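Shared Shop Robotics — Session 7 notes
Building the two-arm table

Bring last week's wiring sheet, we pick up where it stopped. Spare copies in the Nater drawer.

1. Bases
Each arm gets its own square plate, bolt at every corner. Snug all four first, then tighten across the diagonal. Do NOT crank one down all the way, plate lifts on the far side and you chase a wobble for the rest of the night. Re-check after the first 300 cycles.

2. Cables
Leave slack at the wrist. More than looks right. Turn the wrist by hand to both ends of travel with power OFF and watch the loop. Bratatine group lost a connector this way in June — pulled clean out.

3. Table surface
Kraft paper, pulled flat, taped at the edges. Then blue painter's tape for the grid. Lines dont have to be perfect, cells just need to be easy to name out loud (row, then column). Write the cell names on your sheet, not on the paper. Tear creases happen, replace the paper when a finger catches.

4. First layout
Plate left of center, cutting board to the right of it with the orange on top, bear tray at the near edge. Grippers open, both arms up off the table before you start anything. 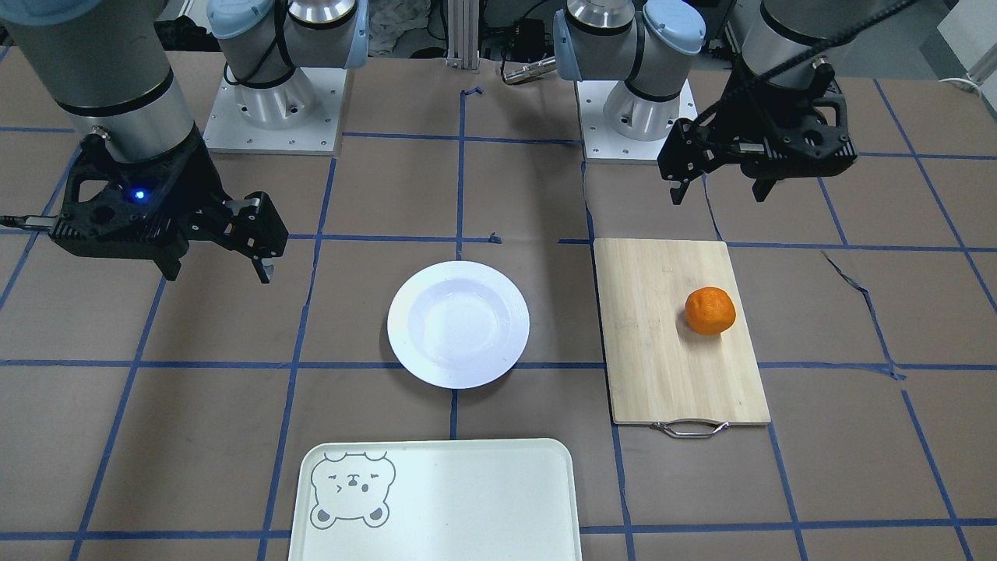
5. Slow run
Speed cap at 41 in the Ultotell panel, no higher tonight. One arm at a time. One person on the stop button, hands off the table.
Log every try, misses too.

For next time
Read Alcantara handout, p. 215 on — gripper force. Bring a soft fruit and somthing hard the same size.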